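A passed simulation is not a safety case

The stoppage at the Rimar packing line in April lasted 31 minutes and hurt no one. It has been filed as a nuisance trip. I think that is the wrong heading, and the way it was filed tells us more than the trip itself.

The facts are short. Two arms shared one work table. Arm A held a position over the centre. Arm B was told to move a part through the same region once A had reported clear. A's controller sent the clear message when its retract command was accepted. The retract had been accepted and then held, pending a gripper check. B moved. The forearms touched at low speed, both drives tripped on torque, and the cell stopped with a scraped wrist cover.

Wetar, who integrated the cell, had run the sequence in simulation before it went live. The report lists 20 runs and no contacts. That result is correct and worth very little. In the simulator an accepted command starts on the next tick, so the gap between "accepted" and "moving" has no length. On the real controller it can last as long as the gripper check takes. The fault lived in a delay that the model did not contain.

One may say that the model should have been better. It should, and Wetar has since added a variable delay of up to 9 seconds to the start of each command. With that in place the contact came up on the fifth run. But a delay is only the omission we now know about. Cable drag, a worn brake, a part that sits proud of its fixture: each of these is left out of most models I have reviewed, and the reports rarely say so.

My proposal is dull. Every simulation report handed over as safety evidence should open with a list of what was left out, signed by the person who built the model. A buyer who reads "command latency: not modelled" can ask for a hardware interlock on the shared region. A buyer who reads "no contacts" will ask for a delivery date.

The same habit matters at the layout stage, where two arms are given one table and the overlap is settled early. In the Zusura test layout the arms reach towards a mat in the middle from different sides, and one gripper already points straight down at it.

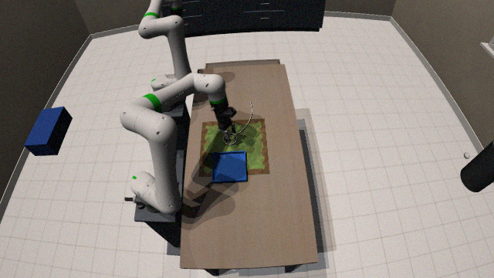

Ibrahim wrote to disagree after reading a draft of this piece. A list of omissions has no natural end, the letter argued, and a supplier will either write three lines or thirty pages, both useless to a plant engineer on a Wednesday night shift. Better to forbid software messages as the sole guard on any shared region and leave the modellers alone.

I accept the second half. The clear signal at Rimar should have come from a position switch, and a rule to that effect would have stopped this contact. I do not accept the first. A rule of that sort covers one failure, after it has happened. The list can be limited to 5 headings: timing, friction, sensing, payload and stopping distance. If a supplier cannot fill in those, the plant engineer should know it before the arms are powered.

Rimar has fitted the switch. The report with its 20 clean runs is still in the safety file, without a note.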